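**Hedow break room refit – progress to 7 November 2022**
Prepared by Kamlesh Bajpai for Johannes Zulu

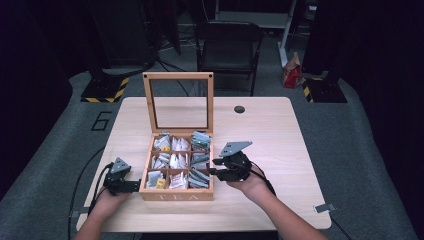 Tea storage has moved to wooden boxes with nine compartments and a glass-panel lid. Sachets are filed upright, grouped by wrapper where space allows. Mixed compartments remain and will be re-sorted at the next restock.

- Spend to date: $892 of $1,608
- Sachets received since August: 584
- Sachets in reserve: 197

Outstanding: second box for the upstairs kitchen – order placed with Michailidis, no delivery date. Shelf labels are not started. No change to the budget is requested.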